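# Packing and Dispatch of Small Goods: Course Handout 5

**Clarnbridge Institute, Household and Office Logistics Program**

This handout accompanies the session on preparing a single flat carton for dispatch from an ordinary room. Students should read it before attending and bring it to the practical. The earlier handout on choosing tape and filler is assumed.

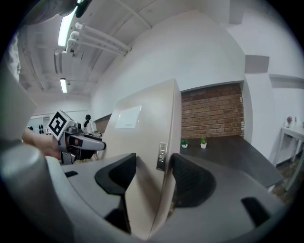
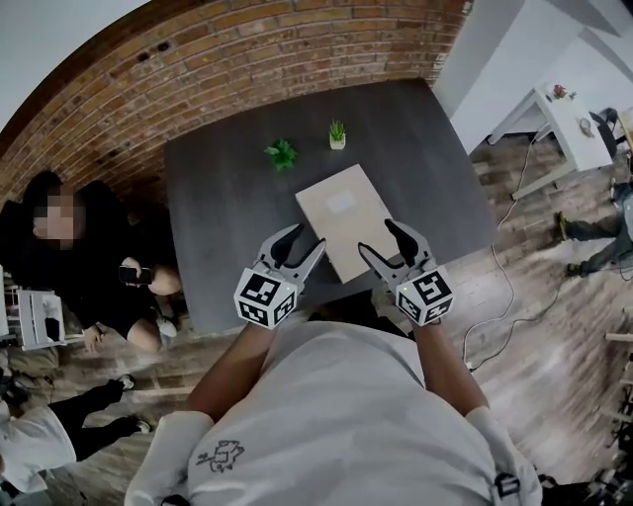

## 1. The work surface

A packing surface should be level, dry, and high enough that the packer does not stoop. For most adults a standard table is acceptable for short periods. Where packing continues for more than an hour, a raised bench is preferred.

Plants, vases, and other decorative items may remain on a table in a shared room, provided that they stand at the far side and leave the working half free. Watered plants are to be moved before any paper is laid out. Moisture softens the outer layer of a carton and lifts the edges of a label, sometimes several hours after contact.

Dark tabletops make pale cartons easy to see, including the corners, where crushing first appears. Students who work on a pale surface should lay down a sheet of dark paper when inspecting.

## 2. Handling a flat carton

A flat carton is one whose height is small compared with its length and width. Such cartons are light for their size and tend to bend along the center line when lifted from one end. The following points apply:

- Hold the carton from two opposite sides, with equal pressure.
- Turn the carton on the table before lifting it. Do not turn it in the air.
- Keep the labeled face upward at all stages after the label is applied.
- Do not slide a carton that has been taped on its underside. The tape collects dust and small fibers, and its edge may roll.

Pressure on the sides should be sufficient to raise the carton and no greater. In the Vandeo carton used in the practical, the side panels begin to bow well before the top shows any mark, so the sides must be checked by touch as well as by eye.

## 3. Labels

The label is placed on the largest face, clear of every seam. It may be set toward one end, and this position is recommended when a second label (customs, return, or handling) will be added later. The long edge of the label should run parallel to an edge of the carton. A crooked label is not a fault in itself, but it makes stacked cartons difficult to read in sequence.

Smooth the label from the center outward. If an air bubble remains, leave it alone unless it crosses the address or the printed code.

## 4. Sample measurements

The practical uses one carton size and one filler. Record your own results beside those given.

| Item | Value | Your result |
|---|---|---|
| Total packed weight | 700 g | |
| Longest side | 380 mm | |
| Width of label margin | 29 mm | |

The label margin is measured from the edge of the label to the nearest edge of the carton. Students using the Tornel scale should allow the reading to settle before writing it down. The scale must be set to zero with the tray in place.

## 5. Moving through the room

A carton is most often damaged between the table and the door. Before lifting, walk the route once with empty hands. Chairs should be pushed in, and side tables should be noted, particularly those holding glass or flowers. Doors on the route must be fully open or fully closed. A door standing partly open presents its edge to the carton, and a latch plate will score cardboard readily.

Notices fixed to doors are not to be taken down or covered. If a notice concerns the use of the room, its instructions take priority over this handout.

Brick walls require particular care. An exposed brick surface is abrasive, and a corner drawn along it will fray in a single pass. Carry the carton on the side of the body away from the wall. Where cartons must be stored near brick, stand them on a shelf or pallet with a clear gap behind.

## 6. Preparation for the next session

Read the Prydderch course booklet, sections on stacking and on mixed loads. Complete the table in Section 4 and answer the following in two or three sentences each:

1. Why should a flat carton be turned on the table before it is lifted?
2. Which face of the carton would you label if all faces carried a seam?
3. Describe the route from your own packing surface to the nearest exit, and state where the carton would be most at risk.

Written work is collected at the start of the session. Late work is accepted until the end of May.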